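Home | News | Events | Walks | Back issues | Contact

Pond news: the great duckweed war, year two

Those of you who come past Nindis Pond in August will remember that last summer it looked like a snooker table. Several dogs believed it was one and had to be helped out. The duckweed had gone from bank to bank by the middle of the month, and the dragonflies, who are fussy, went somewhere else.

This year we decided to get in early. Gergely Kerekes had read that the thing to do is skim it off little and often from spring onwards, before it gets ideas. He made a boom out of old pipe lagging and washing line, and two people walk it down the pond, one on each bank, pushing the weed into the corner by the willow. It works very well provided the two people are walking at the same speed and are still on speaking terms. Zsófia Szilágyi and I managed the first half beautifully. The second half involved a bramble and I'd sooner not go into it.

We have had 7 skimming mornings so far and taken out 92 buckets. Anyone who thinks this is a boast has not smelled bucket 84, which had been left behind the shed with its lid on during the warm spell.

Please, if you are helping, leave the weed in heaps right at the edge for a day or two before it goes to the compost. It is full of things that would like to get back in the water: snails, beetle larvae, the odd very cross newt. Edit Kiss spent most of one morning sitting beside a heap with a teaspoon, moving them back by hand. She says the newts don't thank you. 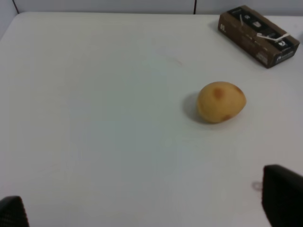

Several people have asked why we can't just put something in the water and be done with it. We did look. There are products that will kill duckweed, and then you have a pond full of dead duckweed, which sinks, rots and feeds the next lot. The real trouble is that the pond is too rich. It gets the run-off from the Movberg playing field, where the grass is fed like a prize pig, and it gets bread. It gets an astonishing amount of bread. One morning in spring there was an entire sliced loaf in there, still in the bag, which even the mallards thought was a bit much.

So, once more with feeling: no bread. Peas, sweetcorn or oats if you must, in small amounts, and stop when the ducks lose interest. Lợi Đỗ has painted a new sign to this effect with a drawing of a duck looking disappointed. The old sign is the one that someone corrected in marker pen. We took the point about the apostrophe.

As for the playing field, Cauã Leite has been to see them and they were very decent about it. They have agreed to leave a strip 8 metres wide along the bottom fence unfed and unmown, which should catch a good part of what currently ends up in our water. It already has knapweed and some oxeye daisies in it. It also has a football in it, and the under-elevens would like it back.

Shade will help too. We've put in three clumps of yellow flag and a water lily bought from Juhász Nurseries, which so far has produced one leaf. It's a nice leaf. Please don't throw sticks at it.

And there is good news. A female emperor dragonfly was laying on the open water near the sluice at the last session, the first any of us had seen there since the snooker table period. The house martins are back under the eaves at Orkulero House and coming down to the muddy end for building material, so we're leaving that end a mess on purpose. Complaints about the mess have been received and filed.

Next skimming morning starts at 9.30 by the sluice gate. Bring wellies, gloves you don't love and a bucket with a handle that stays on. The shed key is under the usual thing. Tea is provided. Biscuits were provided last time too, but the tin was left open on the bank and the mallards are now on custard creams, so we'll be having a word with ourselves about that.

14 shares | 6 comments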